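Draltness Support
Ticket 694
Product: Skenier hand kit, on trial
Software: Flonlow
Subject: Finger stops short over the container, presses too hard elsewhere
Opened by: Chun-hung Su
Status: Closed

Chun-hung Su, 09:20

We have the Skenier hand on trial and are deciding whether to buy it. Fitting it went well, but I can't get the finger to a height it will keep. Over the white round container it stops in the air and Flonlow says "contact made". On the white dome with the silver lever next to it, it does touch, but then carries on pressing until the arm reports overload. Same finger, same speed, same contact setting for both. Wrist camera views:
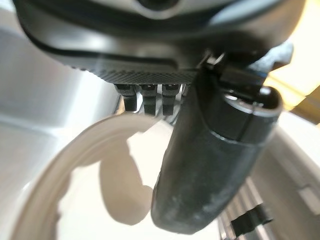
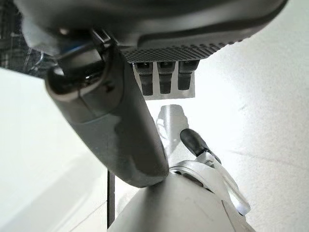 The arm is our own and was working normally with the previous hand. The Skenier is mounted through the Tang adapter from your kit. I followed the fitting sheet in order and ran the first-use setup in Flonlow without any errors.

What I have tried so far:

Turned everything off, waited, turned it back on. No change.

Ran first-use setup again. The dome was a bit better for a few tries, then went back to overload.

Lowered the contact setting. It then reports contact as soon as the arm starts to move.

Raised the contact setting. The container stop goes away, but the finger would go into the bottom of the container if I let it. I stopped it by hand.

Slowed the approach right down. The false stop happens less often but still happens.

Is this a faulty hand or a setting? If it is a faulty hand I would like to know before the trial runs out in November.

Draltness Support, 10:05

Thanks for the clear report. Please don't raise the contact setting any further for now. If the finger meets a hard surface at a high setting, the hand can slip in its mount and you will be chasing a second fault.

Some questions before we go on.

Which adapter is selected in Flonlow? It is under Hand, then Mount. Choosing the hand does not choose the adapter.

Does the container stop always happen at the same height?

When you lift the hand clear of everything and leave the arm still, does the contact reading sit at zero, or does it wander?

Did you run first-use setup with the finger pointing straight down?

Chun-hung Su, 10:50

Mount was set to "Direct". I did not know there was a separate choice. The fitting sheet I have goes from bolting on the adapter straight to choosing the hand. I have now changed it to "Tang".

The container stop is not always at the same height. It moves up and down between tries.

Reading with the arm still: it is steady, but it is not at zero. It sits slightly above. When I turn the wrist it changes, and it stays changed until I turn it back.

Finger position during setup: I don't remember for certain. I think it was at an angle, as that is how our arm parks.

Draltness Support, 11:25

That helps a good deal. There are probably two separate things here.

First, the mount. With "Direct" selected, Flonlow places the fingertip closer to the arm than it really is, by the thickness of the adapter. The arm believes it still has some way to go when the tip has already arrived. On a hard surface it will keep driving until something complains. That matches your overload.

Second, the zero. The contact reading includes the weight of the finger. Setup takes that weight away, but only correctly if the finger is straight down at the time. If it was at an angle, the reading will be out by a different amount each time the wrist turns. Your container approach turns the wrist on the way in, so the error could be enough to count as contact.

Please do the following, in this order.

1. Put the contact setting back to the value it came with.
2. Confirm Mount is set to "Tang". Restart Flonlow. The change is not picked up until it restarts, and there is no warning about this.
3. Move the arm so that the finger points straight down, clear of everything.
4. Run first-use setup. Don't touch the arm until it finishes.
5. Turn the wrist slowly from one end of its travel to the other and watch the reading.
6. Repeat both jobs and let us know.

Chun-hung Su, 13:40

Done in that order.

Step 5: the reading now stays close to zero for most of the travel. At one end it jumps, then settles when I come back.

Dome: 10 tries, no overload. It touches and stops.

Container: better, but I still got two false stops in 10 tries. Both were near the end of the wrist travel, where the reading jumps.

So the first half of your answer was right and I'm happy with that. The second half is not finished.

Draltness Support, 14:15

Good news on the dome. A jump at one end of the travel sounds mechanical, so let's look at the hardware before changing any more settings.

With the power off, please check:

That the adapter bolts are tight, and that the adapter sits flat with no gap on either side.

That no cable is being pulled when the wrist is at the end where the reading jumps. Turn the wrist by hand to that position and feel whether anything goes tight. A cable that pulls on the hand looks exactly like contact.

That the finger does not rock in its joint when you hold it near the tip and move it gently from side to side.

Chun-hung Su, 15:30

Bolts: all tight. Adapter flat.

Finger: no rocking.

Cable: yes. The main cable from the hand goes tight just before the end of the travel. I had tied it to the arm with a strap quite close to the wrist, following the drawing in the fitting sheet. The drawing shows the hand bolted on directly. With the adapter in place the hand sits further out, so the same strap position leaves less slack.

I moved the strap further back and left a bigger loop. Turned the wrist through the full travel by hand and nothing goes tight now. Then power on, finger straight down, first-use setup again.

Reading through the full travel: no jump.

Container: 11 tries, no false stops. I will leave it running the two jobs in turn and report back.

Draltness Support, 15:45

That sounds like the rest of it. Please make sure the bigger loop can't catch on anything as the arm moves, in particular the silver lever beside the dome. If the loop hangs low, a second strap halfway along will hold it up without pulling.

I will leave the ticket open until you have had your longer run.

While that is going, one thing about the finger surface. If you see scuffing or pale marks towards the tip, wipe it with a dry cloth and check it for cuts. Marks on the surface don't affect the reading. A cut or a loose piece would be a reason to change the finger, and spare ones can be ordered during a trial.

Chun-hung Su, 17:10

Ran both jobs in turn for almost 2 hours, counting the time before my last message. No overload and no false stops. I stopped it once to add the second strap.

I checked the finger. It has marks but I can't find a cut, so I will keep using it.

You can close this, but please pass on the following. It is what will decide whether we buy.

The fitting sheet should say that Mount has to be set separately. If the adapter is in the box, most people will use it.

Flonlow should say that it needs a restart after Mount is changed. I would have changed it, seen no difference and changed it back.

First-use setup should refuse to run if the finger is not straight down. It already knows where the wrist is, so I don't see why it lets you carry on.

The strap drawing needs a second version with the adapter on.

Apart from that the hand does what we wanted. The wrist camera view was useful for seeing when the tip was really touching and when it wasn't. I would rather not have needed it for that.

Draltness Support, 17:30

Thank you. I have passed all four points to the people who look after Flonlow and the fitting sheet. The restart message is already on their list. I can't promise a date for the setup check, as some arms don't send the wrist angle to Flonlow, and on those it would have nothing to go by.

We have added the time you lost to the end of your trial. You will see the new end date on your account page.

Closing notes

Cause 1: Mount left at "Direct" with Tang adapter fitted. Fingertip position wrong by the thickness of the adapter.
Cause 2: First-use setup probably run with the finger at an angle. Contact reading changed with wrist position.
Cause 3: Hand cable strapped too close to the wrist for use with the adapter. Cable went tight near the end of travel and was read as contact.
Fix: Mount set to "Tang", Flonlow restarted, strap moved back, setup run again with the finger straight down.
Parts sent: none.
Returned to us: nothing.

If the fault comes back, reply to this ticket and it will open again under the same number. Please include the Mount setting and the contact reading with the arm still.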